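Cindeo opens its rumour-tracking course to local newsrooms 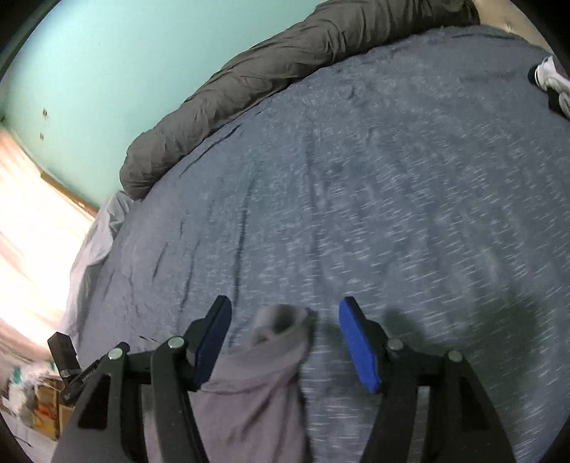

A blue-grey blanket and a dark grey roll of bedding against a mint-teal wall.

7 September 2024

I've been itching to share this one. From today, Cindeo is opening its course on spotting planted stories to anyone who works in a local newsroom, and you don't need a research background to join in!

We started looking at this in April, when my colleague Mahsa Ghasemi noticed the same odd claim about a water shortage popping up on small community sites in three languages. She and Omid Rezaei went on to collect 1640 posts and sort them by who said what first (a lot of tea was drunk). Their notes became the backbone of the course.

There are 15 short lessons, and you can take them in any order. We cover fake experts, recycled photos, copied websites and how a rumour picks up a respectable-looking source on its way round. Hooman Kiani at Tastau tested the early version with 19 reporters and sent us pages of comments, some of them quite blunt, and I'm very grateful for every one. Lesson four got a complete rewrite!

The course is free until the end of the year. After that it will cost £63 a person, with group prices for smaller titles still to be agreed. Wurkunex is hosting the lessons and will handle sign-ups.

If you'd like a chat or an interview, ask for me or Mehrangiz Mirzaei at the Cindeo press desk.

Marlene Kennedy
Head of Training, Cindeo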